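Skaltau Variable Star Brightness Records

README for the data files, version 4

Overview

Skaltau is a set of brightness estimates for variable stars, made by eye and with small telescopes by members of the Gotton observing group. A variable star is one whose brightness changes over time. Some take hours to go through a cycle and others take more than a year. The set covers 142 stars, most of them long-period red giants, with a smaller number of eclipsing pairs and Cepheids.

The files were put together by Lucero Villanueva and Percy Salazar. Győző Sipos typed up the older paper logbooks. Version 4 was released on Thursday, November 10, 2022.

What is in the package

observations.csv – one row per brightness estimate
stars.csv – one row per star, with position, type and catalogue period
observers.csv – observer codes and the equipment each person used
comparison.csv – the comparison stars used for each field
nights.csv – one row per observing night, with sky notes

All files are plain text, separated by commas, with a header row. Missing values are left blank. Version 3 used the value 99.9 for a missing magnitude, so check any old scripts before you run them on these files.

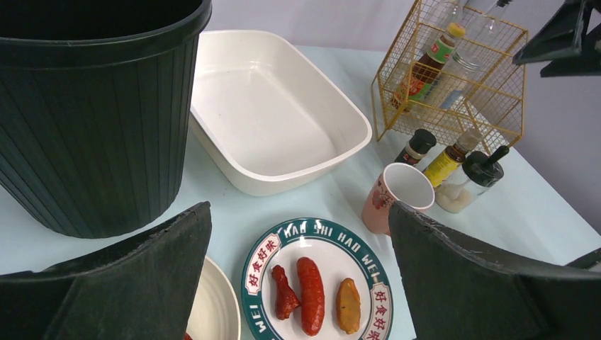 Are the magnitudes corrected for the colour of the star?

Visual estimates are given as the observer wrote them down, with no colour correction. Camera measurements have been shifted to match the V band, and the size of the shift is in the column v_offset. If you want the raw camera value, subtract v_offset from mag.

Columns in observations.csv

star_id: matches star_id in stars.csv
jd: Julian date of the estimate, to four decimal places
mag: magnitude
mag_err: error, camera measurements only
method: V for visual, C for camera
obs_code: matches observers.csv
comp_a, comp_b: the two comparison stars used
flag: see the next section

Times were recorded in local time in the logbooks and changed to Julian date later. No heliocentric correction has been applied. This makes no real difference for the red giants, but anyone timing the minimum of an eclipsing pair should apply it first. The error can be as large as eight minutes either way, depending on where the star sits in the sky and the time of year.
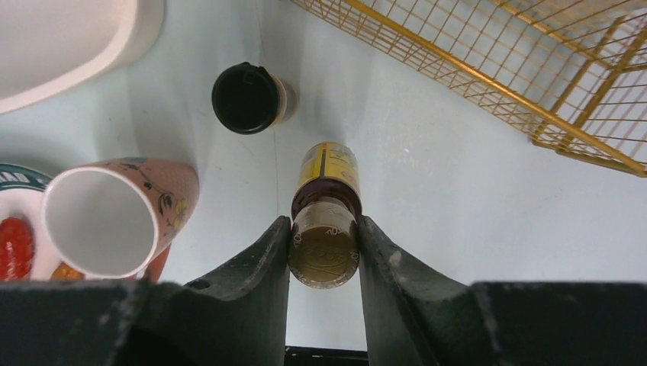 Flags are single letters. A blank flag means there is nothing to report. M means moonlight was bright enough to affect the estimate. H means haze or thin cloud. L means the star was low, under 20 degrees above the horizon. F stands for fainter than, and in that case mag holds the faintest comparison star seen and should be treated as a limit. Leave F rows out of any average.

A row can carry more than one flag, for example MH. The letters are always in the same order as the list above.

Known problems

The Huanca site was used for 264 nights in total. Its clock ran slow for part of one April, and the logbook gives the drift only at the start and end of the month. Times in between have been filled in along a straight line. The affected nights are marked in nights.csv with clock = 1.

Two observers share the first name Yolanda. Yolanda Londoño has the code YLO and Yolanda Arboleda has YAR. In the early logbooks both signed with a plain Y, and 914 estimates could not be assigned to either one. These have the code YXX.

Some comparison star magnitudes were revised between versions 2 and 3. Estimates made with the old values were worked out again from the original step notes where those survived. Where they did not – mostly loose sheets from the first two seasons – the old result has been kept and comp_a is blank.
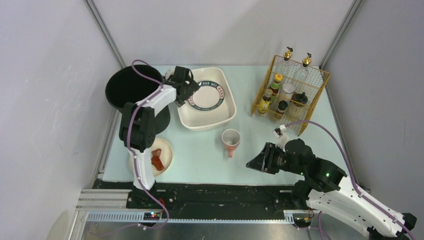 Scatter between visual observers is larger for very red stars. Red stars seem to grow brighter the longer you stare at them, and people differ in how strongly they see the effect. We have not tried to remove these differences. The usual approach is to work out an average offset for each observer against the camera data, then apply it star by star.

Reading the files

The files are in UTF-8. Spreadsheet programs sometimes cut the Julian dates to two decimals on saving, so keep an untouched copy. The light curve plots on the project page were made with Dukik, our own plotting script, which is included in the tools folder and needs no set-up.
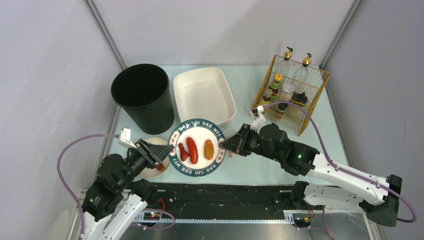

Plots are easiest to read with magnitude running downward, so that the bright end is at the top. Dukik does this by default and draws camera points in blue and visual points in grey. An earlier colour scheme put gold points on white and was hard to see on some screens. The gold was much the same colour as the wire basket with the condiment bottles in it, if you want to know which shade to avoid. Colours are set in the first few lines of the script.

Corrections

Send corrections to Percy Salazar with the star_id, the Julian date and a short note on what is wrong. If you were the observer, a scan of the logbook page helps. Fixes go into the next numbered version, and changes.txt lists every row that was altered.

Use and credit

The data may be used for any purpose, including teaching. Please name the Gotton observing group and give the version number.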